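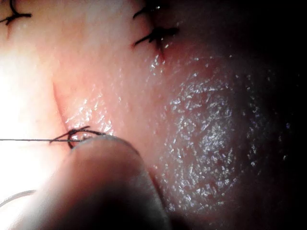

Figure 5.1. Dark stitches, some knotted and trimmed, beside a short incision.

Chapter 5
Petitions and the Local Agenda

Chapter Outline
5.1 What a Petition Is
5.2 Who May Sign
5.3 From Signatures to the Agenda
5.4 The Didstead Transit Petition
5.5 Limits of the Petition

Learning Objectives
After reading this chapter, students should be able to:
Define a petition and tell an advisory petition from a binding one.
Explain how signature requirements are set and checked.
Trace the path of a petition from first draft to public hearing.
Discuss why a petition with wide support may still fail to change a law.

Introduction

Earlier chapters dealt with the ways residents take part in elections. Voting, however, takes place on a fixed schedule, and the choices on a ballot are usually written by someone else. Between elections, residents who want a council or board to take up a matter must find another way to place it before their representatives. The petition is among the oldest of these ways and is still widely used.

The right to petition the government is protected by the First Amendment to the United States Constitution. That protection allows people to ask. It does not require officials to agree, and in most settings it does not require them to reply. Whether a petition leads to a hearing, a vote, or no action at all depends on state law, on the local charter, and on the rules a governing body has adopted for itself. Students should keep these sources of authority separate as they read.

5.1 What a Petition Is

A petition is a written request, addressed to a public body or official, and supported by the signatures of people who agree with it. The request itself is called the petition text. The person or group who files it is called the sponsor. People who collect signatures are called circulators, whether or not they are paid.

Petitions fall into two broad classes. An advisory petition states an opinion and asks for action. It may be signed by anyone the sponsor chooses to approach, and it has no set form. A binding petition is filed under a law or charter provision that attaches a result to it. If the sponsor meets every requirement, the public body must do something in return, such as hold a hearing or place a question on the ballot. Initiatives, referendums, and recalls all begin with binding petitions and are treated in Chapter 6.

The two classes are often confused by the public. A resident who signs an online petition may believe that a certain number of names will force a vote. In most places an online petition is advisory only, however many people sign it. Circulators should be able to tell signers which kind of petition they are holding.
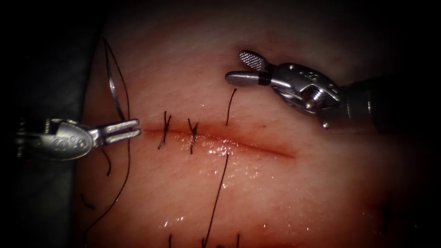 5.2 Who May Sign

Binding petitions are usually limited to registered voters of the city, county, or district concerned. A signer must therefore be at least 18 years old, must live within the boundaries, and must be registered at the address given. Advisory petitions carry no such limits, and for this reason they are often the first form of political action taken by high school students.

The number of signatures required is called the threshold. It may be a fixed number, or it may be a share of registered voters or of votes cast in a recent election. A low threshold makes it easy for small groups to be heard but can crowd the calendar of a part-time council. A high threshold limits petitions to groups with money, staff, or a large membership. Charter drafters have long disagreed over where the balance should fall.

Signatures are checked by a clerk or election office. Common reasons for rejecting a signature include a missing address, a signer who lives outside the district, a name that appears twice, and handwriting that cannot be read. Sponsors are advised to collect well above the threshold to allow for these losses.

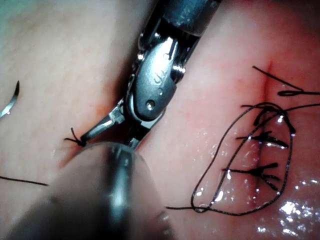 Rules on circulators differ from state to state. In some states a circulator must be a resident. In others, a circulator must sign a statement on each sheet affirming that the signatures were made in his or her presence. A sheet without this statement may be thrown out as a whole, even when every name on it is valid.

5.3 From Signatures to the Agenda

A petition normally passes through five stages: drafting, review of form, circulation, verification, and placement on the agenda. The review of form takes place before any signatures are gathered. At this stage the clerk looks at the layout, the wording of required notices, and the space provided for signers. The clerk does not judge whether the request is wise.

Once signatures have been verified, the petition is sent to the governing body. The presiding officer then assigns it to a meeting. Timing matters a great deal. A petition heard in January, when a new council is setting its goals, may receive more attention than one heard in the final weeks of a budget cycle.

5.4 The Didstead Transit Petition

The town of Didstead and its larger neighbor, Punmont, share a bus system. Under the Didstead charter, a petition on town services must be heard in open session if it meets the threshold and is filed in proper form. On May 23, 2018, a group of riders filed a petition asking the council to restore evening service on the Sengar Avenue route.

The clerk rejected 20 signatures, most of them from riders who lived in Punmont. These riders used the route every day but were not voters of Didstead. The petition remained above the threshold by 70 names, and a hearing was scheduled. 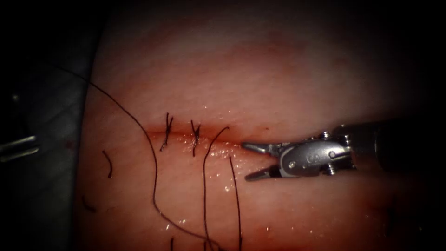

At the hearing, council members raised a question the sponsors had not expected. The bus contract was held jointly, and Didstead could not add evening trips unless Punmont agreed to share the cost. The council voted to open talks with its neighbor and took no vote on the service itself. The charter had been followed in full: a hearing was required, and a hearing was held.

The case is useful for two reasons. It shows that the people most affected by a decision may not be the people entitled to sign. It also shows that a binding petition binds a public body only to the step named in the law.

Key Terms
advisory petition
binding petition
circulator
petition text
sponsor
threshold
verification

Source note: The Didstead case is adapted from Reveletti Civic Readers. Section 5.5 begins on the next page.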